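Home | Columns | Kitchen | Letters | Subscribe

In defence of the bread bin

08/04/2022

59 comments | 723 shares

My sister-in-law has just had her kitchen done, and it's gorgeous, and there is nothing in it. I don't mean she hasn't unpacked. I mean that every worktop is completely bare, from the window right round to the fridge, and when I asked where she kept the bread she opened a deep drawer near the floor and there it was, lying on its side next to the cling film, looking as if it had been arrested.

I've been cross about it ever since. Quietly cross, on the drive home, and then less quietly to anyone who'd listen, and now I've got a column to fill so it's your turn.

I think we've gone too far with clear surfaces. I really do. I understand where it comes from (I've got the same magazines you have, and I've watched the same programmes where a couple weep over a pantry) and I know how nice it is to wipe down a worktop without moving eleven things first. But there are a few things that have earned their place out in the open, and top of my list, well ahead of the kettle, is something with a lid for keeping bread in.

We always had one when I was growing up. It was a Pester, which I don't think you can buy now, a great tin lump of a thing with a roll-down front that stuck in damp weather. You had to give it a bang with the side of your fist. You could hear that bang from any room in the house, including the bathroom with the taps on, and it meant someone was having toast, and if you were quick you could shout for a slice. I can still do the exact noise. My children think I'm peculiar.

When I moved out I didn't have a bread bin for years. I kept bread in its bag on top of the fridge, which is warm, so it went green, so I moved it into the fridge, where it went hard and tasted of whatever else was in there. There was a whole winter of bread that tasted of spring onion. I put up with this because I thought bread bins were for people with mortgages. Then a neighbour was clearing out a cupboard and offered me one, and I stood in her hall pretending to think about it for a polite length of time before practically snatching it out of her arms.

That one did me until we moved here, when it got dropped on the front step. I've been looking at replacements properly since November, and I've become a bit of a bore on the subject. There's far more choice than you'd think! There are the Utum ones, all brushed steel, very smart, and every fingerprint shows as if you'd dusted for it. There's the Bunametti, which is beautiful and comes in a green I'd happily paint a bedroom, and costs so much that I'd feel obliged to put better bread in it. There are wooden ones with a chopping board for a lid, which I went off the minute I pictured having to clear the chopping before I could get at the loaf. And there are crocks. I'd love a crock. I can't lift a crock.

The ones I keep going back to, though, are the old-fashioned plastic sort with a domed top. You'll know them if you're a certain age. Cream at the bottom, brown see-through lid, a bit of a catch at the front. 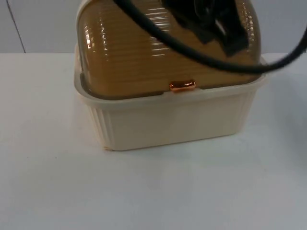 I know they aren't fashionable. My husband says they remind him of the tea table at cricket, and he means it as a criticism, but I've had some of the best afternoons of my life at that sort of tea table. What I like is that you can see in, but only just. You can tell there's something in there and how much of it is left, and you don't have to look at the actual crusts. Clear plastic would be too much information. A solid lid and you're forever lifting it to check, and finding one heel and a lot of crumbs when you'd promised people sandwiches.

I like the shape, too. Bread is a rounded thing, mostly, and it makes sense to me to put it under something rounded. All those square steel boxes look as if they're meant for post.

And I like brown! There, I've said it. We've had so many years of white and grey and that putty colour that everybody's front door is now, and I think a bit of amber on the worktop is cheering. It's the colour of tea and marmalade and the glass in my gran's porch door. If the sun comes round on it while you're doing the washing-up, so much the better.

Now, people do write in about plastic, and I know you will, so let me get in first. I'm not saying we should all rush out and buy more of it. I'm saying that there are cupboards and sheds and charity shops all over the country with perfectly good bread bins in them, made to last and still lasting, and they've been pushed out by the drawer and the bare worktop. A plastic box that gets used every morning for thirty years doesn't trouble my conscience half so much as the roll of little bags I get through when I haven't got one. Buy it second-hand, give it a good scrub with bicarb and hot water, leave the lid off overnight to get rid of the smell of someone else's cupboard, and away you go.

Check the catch before you pay for it, mind. I got one home from a car boot for £2, delighted with myself, and the lid wouldn't stay shut unless I balanced a tin of tomatoes on it. It's in the garage now with the pegs in. If the catch is sound, and the lid sits down in the base all the way round without rocking, you've got yourself a bread bin. If it's cracked, leave it on the table for someone handier than you are.

The other letter I'll get is the one about mould. A reader told me very firmly last year that bread bins "sweat" and that hers had ruined more loaves than her teenage sons. I've thought about this a good deal. I think the trouble is that people shut a loaf up in its plastic bag and then shut the bag up in the bin, and then put the bin next to the dishwasher, and then go away for the weekend. Mine goes at the cool end, nowhere near the oven. Shop bread stays in its paper if it came in paper. Crumbs get tipped out when I remember, which ought to be weekly. I do lose the odd end of a loaf in August and I make my peace with it.

I've also been told that I should be slicing and freezing the lot, and fair enough, I do freeze some. But you can't smell a freezer. You can't come down in the morning, half awake, lift the lid and get that little breath of yesterday's loaf that makes you hungry before you've found your slippers. The Hayat bakery on the corner of our road does a seeded one, the 600 gram size, and I swear the kitchen smells of it for a whole day afterwards if it's been kept in a bin. Put it in a drawer with the cling film and it smells of drawer.

I suppose what I'm really objecting to is the idea that a kitchen should look as if people don't eat in it. My sister-in-law's kitchen is lovely to stand in, but I didn't know where anything was, and I didn't like to open things, so I didn't help myself to so much as a biscuit in two hours, and if you know me you'll know what that cost me. In a kitchen with a bread bin out on the side, you know what you're allowed to do. You can make yourself some toast. Even a visiting child can work it out, and they do, and they leave the lid off, and there's butter up the side of it by teatime.

My mum's friends used to leave things under the lid for each other as well. You'd go to get a slice and there'd be half a fruit cake in there wrapped in greaseproof, or a raffle ticket, or the spare key to somebody's house. I don't think you'd leave a fruit cake in a stranger's soft-close drawer. You wouldn't know which one.

Anyway, it's her birthday next month, and I've told my husband what I'd like to get her, and he's begged me to buy a candle. We're still discussing it. If any of you have a domed one in good nick that you'd part with, catch working, I'd be glad to hear from you, and I'll come and collect.

Share this | Print | Next column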